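捨てられない箱の話

うちの押し入れには、開けるのに少し勇気のいる箱がある。引っ越しのたびにガムテープを貼り直してきたせいで、ふたの縁がテープの層でごわごわになっていて、もう紙なのかテープなのかよくわからない。中身は前の前の家で使っていた台所の細々したもの。つまり、なくても暮らせていたものばかりである。

それでも捨てられないんですよねえ。

片づけの本なら人並みに読んだ。ときめくかどうか手に取って確かめる方法も、1年使わなかったら手放す方法も、ぜんぶ試した。試して、箱は残った。わたしはたぶん「しまう」のが好きなのだと思う。減らすのは苦手でも、箱に入れてふたをして、側面にペンで字を書くあの一連の作業、あれが本当に楽しい!

そんな話を編集部でしていたら、だったらウォムカム(Womcombe)に行ってきなよ、と言われた。丘の途中にある小さな町で、坂の上のほうに「カットウッド(Cutwood)」という道具屋がある。道具屋といっても、並んでいるのはほとんど箱だ。菓子の空き箱、靴の箱、帽子の箱、薬屋の引き出しだけ、ふただけ、というのもある。店主のパトリシオ・パラシオスさんが、古い家の片づけを手伝いながら引き取ってきたものだという。

訪ねたのは11月で、坂道は落ち葉ですべった。バス停から店まで歩いて10分と聞いていたのに、わたしの足では倍かかった(途中のパン屋に寄ったのもいけない)。

店に入ると、まず匂いがする。古い紙と、乾いた木と、かすかにシナモン。奥の棚に並んだ焼き菓子の缶のせいだそうで、モンティ(Monti)という、もう店を閉じてしまった菓子屋の缶なのだとか。ひとつ開けさせてもらったら、空っぽなのにちゃんと甘い匂いがした。これにはやられた。

「箱は、入っていたもののことを長く覚えているんですよ」とパラシオスさん。きざなことを言うなあと思ったけれど、缶に鼻を突っ込んだまま反論はできない。

彼の台帳を見せてもらった。引き取った箱に一つずつ番号が振ってあって、いちばん新しいのが2514番。隣の欄には寸法、その隣には「最後に入っていたもの」が書いてある。ボタン。手紙。歯ブラシの柄だけ。羊の首につける鈴。何も入っていなかった箱は「空気」と書いてあって、これが意外と多い。空気をしまっていた人たちのことを考えると、なんだか他人とは思えない。

さて、せっかくなので片づけの相談もしてきた。うちの押し入れの箱をどうしたものか。

パラシオスさんの答えはあっさりしていて、まず箱の大きさを見直しなさい、と言う。大きい箱は何でも飲み込むから、中身の名前がつけられなくなる。「台所その他」と書いた時点でもう負けなのだそうだ。思い当たる。うちの箱にはまさに「台所・他」と書いてある。しかも「他」のほうが多い。

彼のすすめる箱は、長いほうの辺が90センチ……ではなくて、その半分もないような小ぶりのもの。90センチの箱は店にもあるけれど、あれは毛布か、さもなければ後悔をしまう箱だと笑っていた。わたしはその後悔サイズを三つ持っている。黙っておいた。

もう一つ教わったのは、しまうときに一つずつ手で持って入れること。ざーっと流し込むと、入れた本人が覚えていない。手に取って、重さを感じて、それから箱に下ろす。時間はかかるが、あとで「あれはどこだっけ」と家じゅうをひっくり返す時間に比べたらなんでもない、と。帰ってからやってみたら、たしかに覚えているのだ、これが。栓抜きは左の奥、砂糖つぼのふたは右の手前。ふただけあっても仕方がないのだけれど。

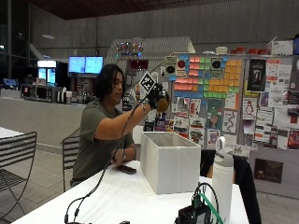
中身のわからない箱は、開けずに捨ててしまってもいいのだろうか?
開けてから決めたほうがいい。書類や鍵、家族の写真がまぎれていることがあるので、一度は中を見て、残すものだけ小さな箱に移す。

これはパラシオスさんに言われたことの受け売りで、わたしはこの「一度は開ける」がどうにも苦手だった。開けたら最後、座り込んで夜になる。だから最近は台所のタイマーをかけている。鳴ったらふたを閉めて、続きはまた次の日。途中でやめるのは気持ちが悪いけれど、夕飯は食べられる。

ところで、箱好きの間でよく話に出るのが、トロマリ(Tromari)という留め具つきの紙箱だ。ふたを閉めるときに、こつん、と低い音がする。カットウッドにも数は多くないが置いてあって、わたしは店の隅で何度も開け閉めをして、しまいにはパラシオスさんに「買うんですか」と聞かれた。買いました。小さいのを一つ。

帰りのバスで膝にのせて、何を入れようかとずっと考えていた。手紙は少ないし、ボタンはもう缶がある。薬は湿気が心配だし、切手は使ってしまいたい。隣に座った女の子が、それ何が入ってるの、と聞くので、まだ何も、と答えたら、変なの、と言われてしまった。

家に着いて、押し入れの例の箱から砂糖つぼのふたを出してきて入れてみたら、ぴったりだった。側面にはまだ何も書いていない。つぼのほうが見つかったら一緒にしまうつもりだけれど、その場合はもう一回り大きい箱がいる。というわけで、春になったらまたあの坂をのぼる予定である。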